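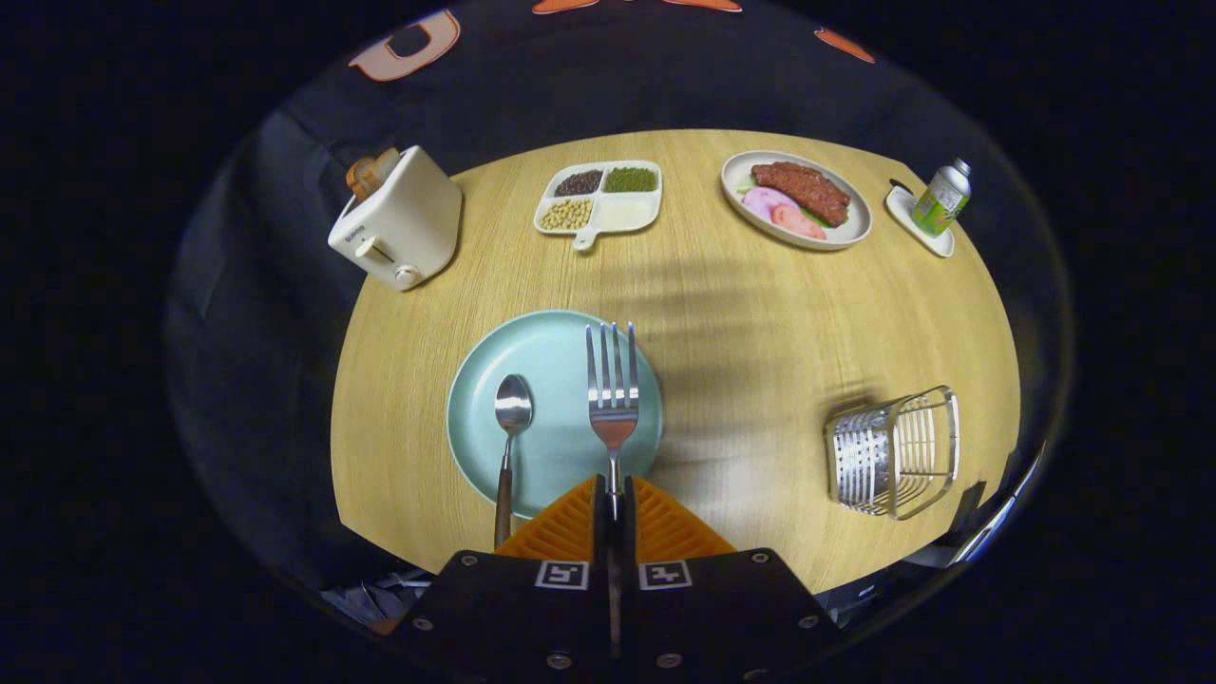
Breakfast Table Challenge at the Humphreys open day

I drove over in March for the student robotics open day at Humphreys, mostly for the free coffee, and ended up staying until 4 p.m. The place was packed! The sign-in sheet was already at 154 names when I got there.

My favorite stop was the Lellix club, in the back corner past the vending machines. Their project this semester is table setting, so they had a round table made up with a toaster, a plate of steak and a tray of beans, and you got to work a gripper by hand with its two orange ribbed fingers. Picking up a fork sounds easy. It took me four tries (the kid after me got it right away, of course).

The club saves every run, and the whiteboard said 2,738 so far. They want more than 3,000 before the Troltik contest in May, where each team gets 38 minutes to set a full table – I'd be sweating.

Next door was a line-following race, very loud, and I lost a dollar bet on the yellow car. Parking is in Lot C, and bring cash for the tacos. I'm going back in the fall with my nephew.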